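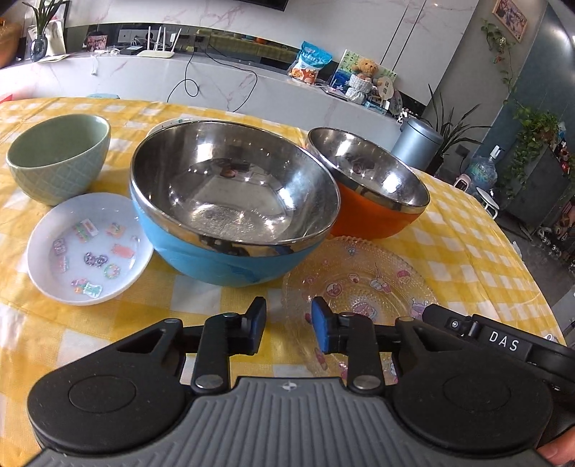

Clisinholm Issues Pad and Linkage Service Procedure for Hand-Held Grippers

DRILTUSAU, 2026-03-06 — Clisinholm today released the service procedure it uses on its hand-held grippers, covering finger pads, linkage pivots and the setup check done before a unit goes back to work. The procedure replaces a set of notes first written in November and is available to all customers with a maintenance contract.

The document was prepared by Saulius Bite and Maarja Liepiņa of the Clisinholm service group. It applies to two-finger units with screw-pivot linkages and replaceable rubber pads, used in homes and other ordinary rooms to record everyday tasks such as stacking bowls and moving dishes.

"Most of the units that come back to us have nothing broken," said Bite. "A pad has shifted or a pivot screw has backed out a little. The operator notices that bowls start to turn in the grip, and keeps going for another day. We would like them to stop and look at the fingers."

The group reviewed 379 service records before writing the final version. Of those, 167 were pad problems of one kind or another: worn faces, lifted edges, or pads replaced on one finger only. Pads are now changed in pairs. The old notes left that to the technician.

Bowls turned out to be a good test object. A metal rim is narrow and smooth, and a pad with a polished spot will let it slide. Glazed ceramic is easier on the pads but shows up a loose linkage sooner, as the fingers close at slightly different heights on the wall of the bowl.

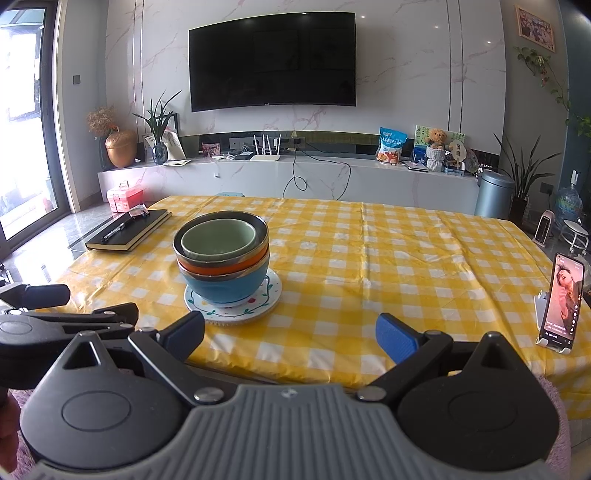

For that reason the setup check ends with a stacking run at a table. The operator nests one bowl inside another, lifts the top one clear, and puts it back. This is repeated six times without adjusting anything. If the bowl tilts on the same side more than once, the unit goes back to the bench and the pivots on that side are checked first.

The main steps of the procedure are:

Power the unit down before touching the fingers.
Wipe both pads with a damp lint-free cloth and let them dry. No solvent.
Look along each pad edge for lifting. Replace both pads if either one has lifted.
Open and close the fingers by hand. Movement should feel the same all the way through.
Check each pivot screw with the supplied driver. Tighten until snug, then stop.
Close the fingers and confirm that the pads meet flat.
Power up, run the opening calibration, and do the stacking run.

Overtightening is the most common mistake made by new technicians, according to Liepiņa. "A stiff linkage feels solid in the hand, so people think they have fixed it," she said. "Then the fingers lag when they open. Back the screw off until the finger moves freely and check for side play again."

The procedure also covers the lens. It is to be wiped last, after the pads and pivots, with a separate cloth. Rubber dust from a worn pad is fine enough to leave a haze, and several units were sent in for camera faults that went away after cleaning.

Replacement pads are supplied by Juška under part number 1862 and ship in pairs. Customers holding single pads from earlier orders can return them for exchange. Pivot screws are stocked by Jurkitz — the length has not changed, and existing stock can be used.

Charalambos Tsakiris, who manages field support, said units already in use do not need to be recalled. The check can be done on site at the next scheduled service, or earlier if an operator reports slipping.

Questions about the procedure, and requests for a printed bench copy, should be sent to Birutė Žukauskas at the Clisinholm service desk.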